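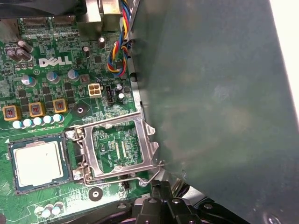
Simone Conceição reckoned we had picked the wrong question. She'd read our proposal in the corridor and told us that people don't care how long a scent lasts on a strip of card, they care how long it lasts on them, and that skin does strange things to perfume. She was right, and we changed the whole plan that same afternoon.

Our project ended up as "Does unscented moisturiser make a perfume last longer?" I worked on it with Rommel Layug and Honeylyn Gatchalian, and we had most of November to get it done (plus a bit of a panic at the end, which I'll come to).

What we tested

We used two fragrances. One was Kilari, a light orange blossom body spray that Honeylyn already owned, and the other was Dinero, which is much heavier – lots of amber and something like burnt sugar. I liked Dinero for the first hour and then went right off it. The moisturiser was a plain unscented one from Protley, chosen mainly because the chemist had it on offer and it came in a pump bottle, so everybody could use the same amount.

We had six people wearing Kilari and six wearing Dinero. Each person had moisturiser on the left forearm and nothing on the right, then one spray on each arm, held a ruler's length away. After that they weren't allowed to wash their arms or put sleeves over them. We sniffed every 60 minutes and gave each arm a score from nought (can't smell a thing) to five (as strong as when it went on). The person sniffing wasn't told which arm had the cream, although I have to admit that skin with cream on looks a bit shiny, so we made the sniffer close their eyes. This led to some bumped noses!

What happened

Kilari faded fast on everyone. On bare skin most of the scores were down to one by lunchtime, and a couple had gone completely. The moisturised arms did better, usually by one sniff or so, and on Rommel the orange blossom was still there when we were packing up, very faint but definitely there.

Dinero was harder to read. It was so strong to begin with that the scores hardly moved all morning, cream or no cream. By the afternoon the moisturised arms were slightly ahead on four people, level on one and behind on one. I don't think you could hang much on that. If we'd carried on into the evening we might have seen a proper gap, but people wanted to go home and have a bath, and I can't blame them.

Things that went wrong

Our noses got tired. After you've smelled Dinero on several arms in a row, everything smells of Dinero, including the door handle. Janelle Cabanatuan suggested sniffing your own clean sleeve in between, so we did that from the second round on and the scores seemed steadier. It does mean the first round isn't quite comparable with the rest, and I've marked it with a star in the table at the back.

The room was also warmer after lunch, which may have made things evaporate quicker. We didn't write down the temperature. We should have.

And the panic: I lost the sheet for the Kilari group and had to wait overnight until Honeylyn found it folded inside her lab book.

What I'd do next

I'd like to try an oil in place of the cream. The lady at Estrella, the little perfume shop by the station, told me she puts a dab of plain jojoba on her wrists before anything citrus. I'd also use a weaker spray of Dinero so it had somewhere to fall from, and get more than one person sniffing each arm.

Thanks to everyone who gave up their forearms, and to Lorna Estrella for letting us have the Dinero tester for nothing. The score tables and our consent form are at the back.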